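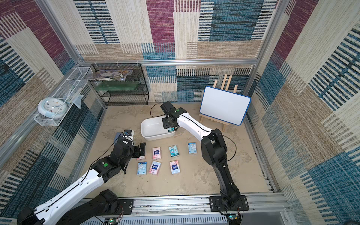
## Ticket 118: Gripper replacement and second enclosure, equipment request

**Status:** Open, awaiting budget approval
**Opened:** 2020-09-21
**Requested by:** Birdie Rosenthal, Automation Laboratory
**Supplier:** Skalico
**Category:** Capital equipment / fault investigation

### Summary of the fault

The laboratory reports intermittent release failures on the right arm of the two-arm cell during the packet sorting task. The operator commands the gripper to open over the white basin and the fingers stop short of full travel. The left arm runs the same program and has not shown the fault.

The task uses pocket tissue packets, which are picked from the floor of the enclosure and placed in the basin. The packets are soft and compress under the fingers, so a partial opening is sometimes enough to release them and sometimes is not. The laboratory asks that this be taken into account when reading the error log, as the controller records both outcomes as a completed cycle.

### Investigation

1. Power to both arms was isolated and restored. No change.
2. The right gripper was recalibrated using the procedure in the Skalico service manual. The fault cleared for the remainder of the session and returned the following morning.
3. The closing force setting was reduced from 60 to 40 per cent. Release failures became less frequent, but packets were dropped during transfer. The original setting has been restored.
4. The cable at the right wrist was inspected. It loops low and passes across the floor behind the basin. No damage to the jacket was found. Re-routing it along the forearm is recommended whether or not it has any bearing on this ticket.
5. The grippers were exchanged between arms. The fault moved with the gripper.

Step 5 places the fault in the gripper unit. The arm, the controller and the program are excluded.

### Options for purchase

| Option | Scope | Vendor | Comment |
|---|---|---|---|
| A | One replacement gripper | Skalico | Restores the cell. No spare held. |
| B | 2 replacement grippers | Skalico | One fitted, one held as a spare. |
| C | Option B, plus a second enclosure and rail assembly | Skalico, Meltico | Requires capital approval. |

Meltico has supplied a written quotation for the enclosure and aluminum rail. The Pundosent quotation for equivalent grippers was reviewed and set aside, as the mounting pattern differs and an adapter plate would have to be machined.

### Recommendation

Option B is recommended for the current fiscal year and may be charged to the maintenance line. Option C should be resubmitted with the next capital plan, together with a floor plan and an estimate for electrical work. The request as first written combined the two, and Finance has returned it for separation.

### Outstanding items

- Skalico to confirm whether the faulty unit may be returned under warranty.
- B. Rosenthal to submit a revised purchase requisition for Option B before the end of September.
- Nedeljković to provide the cost centre code for the maintenance line.
- Laboratory to re-route the right wrist cable and note the date of completion on this ticket.

The cell may remain in service under supervision. Unattended running is suspended until the replacement gripper has been fitted and tested.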